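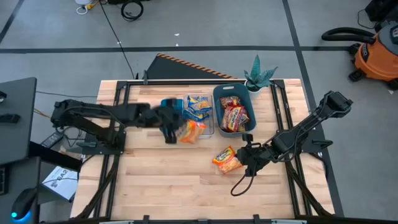 The library in Clerken

January 6, 2023

I finally got to the new branch library in Clerken. It replaced the old one on the same lot last June and has 925 square meters of floor, against some 700 before. Most of the extra space went into one long reading room with windows on the north side. 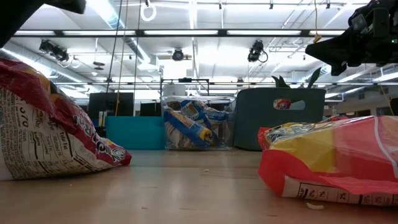
Snacks on the table

The brick is a dull gray and comes from a works near Aken. I liked it more up close than from the road - the joints are deep and the courses are a bit uneven.

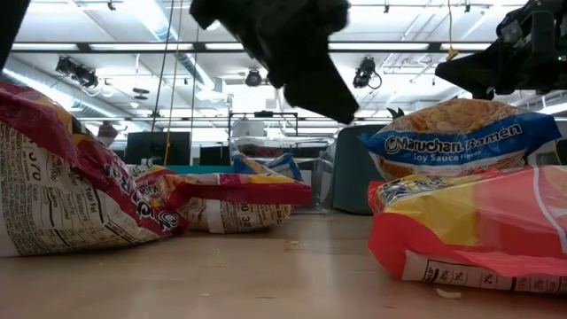

What I didn't like

The stairs. There are 2 flights with a 90 degree turn and very little light at the landing. The school in Olmedo has the same layout, and they cut a window there.
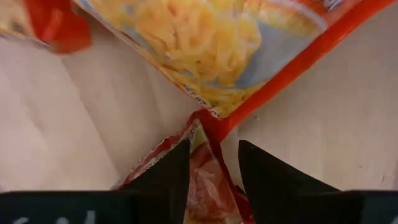
The handrail also stops one step short of the bottom. I went back up to check. Next I want to see the town hall in Brondovthorpe before they redo the roof.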